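Re: Clindstead hall, tables and the May swap

On October 16, 2025, Marlene Guimarães wrote:

> Hi all, does anyone know if the hall still has the long tables? Daiane and I measured up for the seedling swap and we'll need 5 at least. Also, who has the key to the tea cupboard?

Hi Marlene,

Kelly has the cupboard key, and she's bringing it Thursday-ish, or whenever her ute is back from the mechanic. Tables are fine – I rang Rogério and he reckons we can have up to 414 chairs as well, which should cover us!

I've been through my tomato seed and I've got three sorts to give away (the little yellow ones went mad last summer, my neighbours stopped answering the door). Could someone please bring basil? Mine bolted again. And if you've got spare punnets, rinse them first, the ones in May were full of slaters.
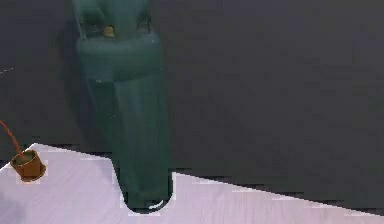

*Pale lavender-white tabletop, with a teal-green arm resting on it.*

Booker, are you still right to do the sausages? Onions are on me.

Cheers,
Daiane's mum (the other Barros)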